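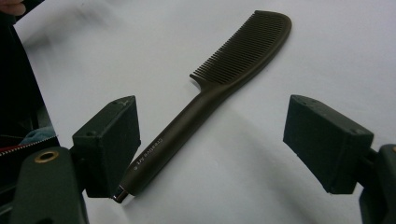
Fig. 1. Gripper open, fingers on both sides of the handle, no contact.

Unit 5: From open fingers to a closed grasp
Course notes, Sarmīte Rätsep

In the last unit we trained the detector. Now we use its output to decide where the fingers must go. Please read the Callus documentation on grasp frames before Wednesday, at least the part on axis order, as many mistakes in the homework came from there.

1. Finding the axis

Long thin objects are easy for the eye and not so easy for the planner. In Fig. 1 the toothed head is much wider than the handle. If we compute the main axis from the full mask, the head pulls it to one side, and the grasp angle becomes wrong. We therefore cut the mask at the place where the width changes quickly, and fit the line only to the handle part.

A second difficulty is the small metallic cap at the end. It reflects light, and a bright spot on a white table can be lost from the mask. Then the handle is estimated too short. For the exercise it is enough to extend the fitted line by a fixed margin.

2. Centering before closing

The handle in Fig. 1 lies nearer to the left finger. If both fingers close at the same speed, the left one touches first and pushes the object. The planner must first shift the gripper sideways, until the two distances are equal, and only then send the close command.

3. When to stop closing

Our controller runs in three states: approach, close, hold. The change from close to hold happens when the finger speed stays under the threshold for 93 ms. Do not use the motor current alone. Friction in the linkage gives false contacts.

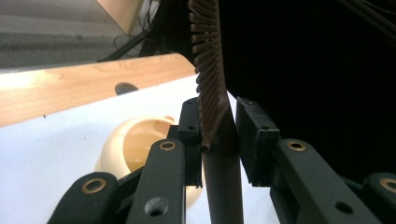
Fig. 2. Fingers closed around the handle, bristles above the pads.

In Fig. 2 a small gap is visible near the top of the right pad, while the left pad presses on the handle. A flat pad on a round handle touches only along a narrow line, so a small angle error can be enough to make such a gap. Your code should report the angle error together with the state.

Exercise

Take the Oltia log set (300 grasps). Plot finger speed against time for grasp 133 and mark where your state machine enters hold. Then repeat with the full-mask axis and compare the angles. Send the plots and the code in one archive.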